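Friday was open lab day at Plerudby, and I'd been looking forward to it since April, when Nhung Đào first told me her group was letting outsiders in for an afternoon. I got there way too early (the bus and I have never agreed on anything) and had a coffee downstairs before she came to fetch me. Her team works on teaching robot arms to use tools from recorded practice runs, and the tools are beach toys. I was sold right away!

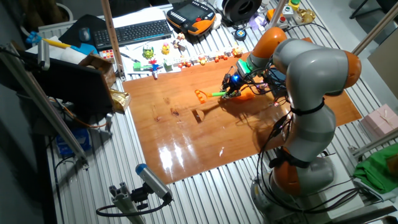
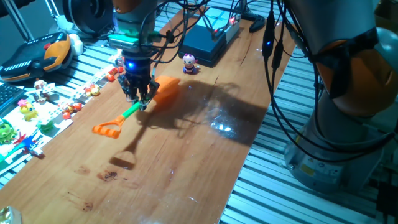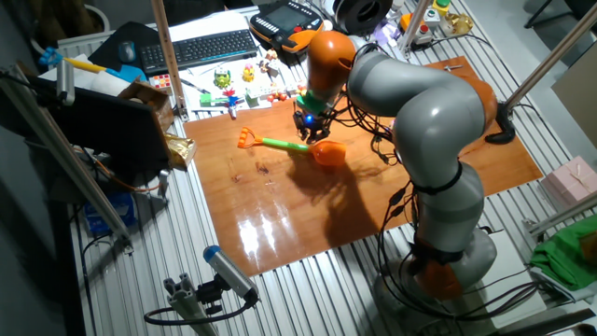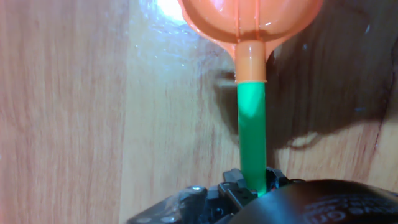 So the big question in Nhung's project, which they call Yagi, is how much a robot really needs to see. Most people would say more cameras, better results, done. Her group wanted to know which views matter at which moment, so they trained the same policy over and over on the same recordings, hiding one camera at a time. They have 1611 recorded runs by now, and 898 of those were clean enough to go into training. The rest sit on a drive with notes like "let go too soon," and I would happily have read those all afternoon.

What they found is that the close-up view from the wrist hardly matters while the arm is traveling. Hide it and the arm still gets to the right area. Then the fingers start to close, and without that view things go downhill fast. Grips land too high or too low on the handle, and the tool twists as it comes up. The wide views are the other way around: great for getting there, not much help in the last inch or so. Nhung had a chart of this with two lines crossing, and I made her go back to it twice because I kept mixing up the colors.

The part I liked best came from Benito Carrasco, who does the training side. He tried letting the policy decide for itself how much to trust each view from moment to moment. It took six attempts to get that to behave, and version 4 apparently did nothing except stare at its wrist camera (his words). The one they use now is called Zinell, and it shifts its attention right before contact without being told to. I asked if that surprised him and he said he'd bet against it and had to buy lunch.

There was a short talk after that by someone from Nulorus, a company that wants to try the method on garden tools. Good slides, very warm room, and I'll admit I drifted a bit. I perked up for the questions, though. A woman near me asked what happens when a handle is a shape the robot never practiced on, and Nhung said plainly that it gets worse, and they don't know yet how much worse. They're recording new handles over the summer.

If you want to go next time, sign up early and eat first, as the snacks were gone by three. Bring a sweater for the lab too. The talk room may be an oven, but upstairs the air conditioning means business!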